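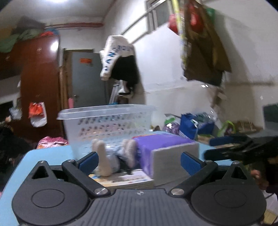
Sorting and storage work at the Benddale toy and book library is on schedule for the second reporting period, and spending is within the approved lines. The work covered by this grant is the intake, sorting and repacking of donated toys, games and printed matter so that they can be issued to member families from the Rosser Street and Nistuddale branches. Most donations arrive mixed. A plush doll in a pale blue outfit lying on a flat stack of books or magazines, a box in purple packaging partly on the same stack, and a clear plastic basket with slotted sides behind them make up a typical table load at the sorting stage, and each of the three kinds of goods goes to a different shelf. The method we use for separating them was changed during this period and is described in section 2.

1. Work completed

The period opened with a backlog left over from the winter appeal. All of it has now been sorted. The stock register stands at 456 items, each with a number, a category and a condition grade. Items without a grade are no longer issued. This was a condition of the first payment and it has been met at both branches.

The sorting room at Benddale has been rearranged. The table was moved away from the door so that incoming bags can be set down without blocking the walkway. Shelving on the long wall has been relabeled by category. The old labels were by age group, which caused repeated misfiling of books, as a large share of them carry no age marking.

Nistuddale received its first full delivery in February. It was checked against the packing list on arrival and two items were found to be missing. Both were traced to the Benddale shelves, where they had been numbered but left out of the basket. The packing list is now signed at the shelf and again at the door.

2. Sorting method

Under the previous method one person took each item from the bag, graded it, numbered it and put it away. It worked for small bags and failed for large ones. Items were set down in several places while waiting for a number, and parts of sets became separated.

The revised method has four steps.

Step 1. Printed matter is taken out first and laid flat. Books and magazines are stacked with covers facing up and the largest at the bottom.

Step 2. Boxed goods are checked for contents. A box with missing parts is marked and held for one month in case the parts turn up in another bag from the same donor.

Step 3. Soft toys are inspected for open seams, detached eyes and straps that can come off. Any toy with a band or strap is pulled by hand at both ends of it before grading. Fuzzy or long-pile surfaces are brushed before washing.

Step 4. Everything graded A or B is numbered and moved to a basket. Baskets hold one category only. Grade C items go to repair and grade D items are discarded or recycled.

Clear baskets with perforated sides were chosen over lidded tubs. Washed soft toys can finish airing in them, and a misplaced item can often be noticed through the wall without unpacking. The walls blur small print, so a card with the item numbers is still needed on the front of each basket.

3. Equipment and purchases

The grant allowed for storage baskets, shelf labels, a label printer and cleaning supplies. Baskets were bought from Plavton in a single order of 100. Of these, 13 arrived with cracked rims and were replaced by the supplier at no cost. Labels and cleaning supplies were bought locally. The label printer has not been purchased. The model in the original quote was withdrawn and the nearest replacement costs more than the line allows. Labels are being written by hand for now. The unspent amount is held in the same line and we ask for it to be carried forward.

4. Problems and delays

Soft toys remain the slowest category. Inspection takes longer than planned, and drying time limits the number that can be released in a week - more so at Nistuddale, where the drying rack is shared with another user of the building. A second rack has been requested.

Magazines are a smaller problem. Families rarely borrow them and they take up flat shelf space that is needed for books. We propose to stop registering magazines from the next period and to offer them free at the counter. This would need a change to the item definition in the grant agreement, and the wording is attached for approval.

The repair shelf is full. Grade C items have been coming in faster than they are mended. Until the shelf is cleared, soft toys with more than one fault are being downgraded to D.

5. Next period

Work planned for the next period is as follows:

Move the printed register at Nistuddale to the same format as Benddale.
Clear the repair shelf and set an upper limit for it.
Obtain a new quote for the label printer.
Recheck all boxed games that have been out on loan more than twice.
Test a smaller basket for card games, which slide to the bottom of the present ones.

The third payment is due on acceptance of this report. Receipts are filed by budget line and copies can be sent on request. Questions on the register or on the magazine proposal should be sent to the undersigned at the Benddale office.

Aled Owen
Stock and Storage, Benddale
4/3/25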